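Dirkon H2 hydrogen storage canister

Metal hydride type, for lab benches and small fuel cells. Holds 48 g of hydrogen when full. Low pressure - no big steel bottle to lug about.

Refill time 29 mins with the Vendero regulator (sold seperately). Weight 9 kg. Keep upright when filling.

Price £1,225 ex VAT. Back in stock November, going quick.

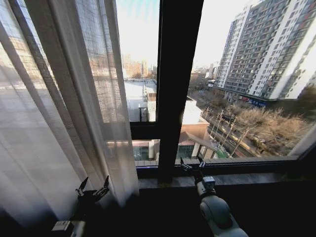 Old Orkum fittings wont fit - ask for the adaptor. Trade orders and returns to Tayla Cosgrove, sales desk.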